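### 4.2 Host-town spending

Grollside hosted five matches of the regional football tournament. Council budgeted for 16 temporary stands – over 42 per cent of the total outlay.
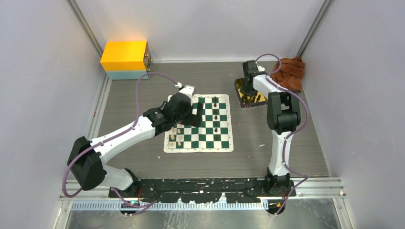
Rachid Bouazza questioned this in his submission, arguing that the stands drew money away from local grounds. Of 147 households surveyed in December, most favoured permanent seating.

**Figure 3.** Two robot arms over a chessboard.

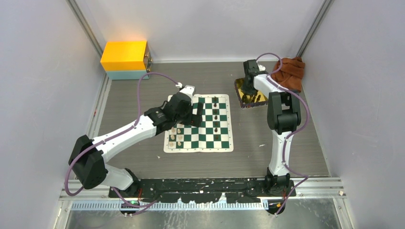

### 4.3 Transport

Shuttle buses ran from Erkine to the stadium on match days.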